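Tornel Opens Trolell Wallet to the Public, Asks Everyone to Write Down Their Recovery Phrase

23/06/2021 - Tornel, the maker of software for people who own digital coins and would like to go on owning them, today released Trolell, a self-custody wallet for the Tirow network. It runs on desktop and mobile, costs nothing to download, and does not contain a single picture of a rocket.

Trolell grew out of a closed test with 700 users. Testers sent in 201 bug reports, a good share of which concerned the color of the Send button. The button is now blue. The more serious reports dealt with network fees, and in the release version the full fee is shown before a transfer is signed, in the same size type as the amount.

"Our testers were generous with their time and even more generous with their opinions," said Hanane Mansour, head of product at Tornel. "One of them wrote us four pages on the word 'confirm.' We changed the word."
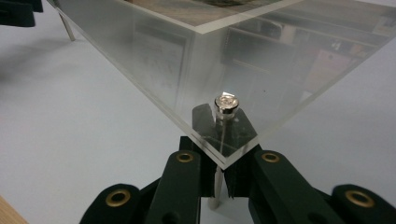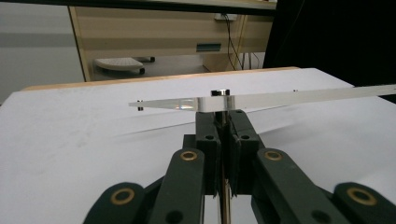 Clear acrylic box; hand-held gripper.

New users create a wallet by choosing a password and copying out a recovery phrase on paper. Trolell then asks for the phrase back, in order, which the company concedes was the least popular feature of the test. It stays. Tornel keeps no copy and cannot restore a lost phrase, however politely the support desk is asked.

The wallet also includes a practice mode with play coins, so that first-time users can send money to the wrong address at no cost. Practice transfers are marked as such on every screen, and play coins have no value, a point the help pages make twice.

Support for Shehata, the hardware key, is planned for September. Until then Tornel suggests that owners of large balances move them slowly and with the television off.

Trolell is available now in 20 languages. Daily transfers are limited to 2000 coins by default - the limit can be raised in Settings after a waiting period of one day.

Press contact: Tornel Media Desk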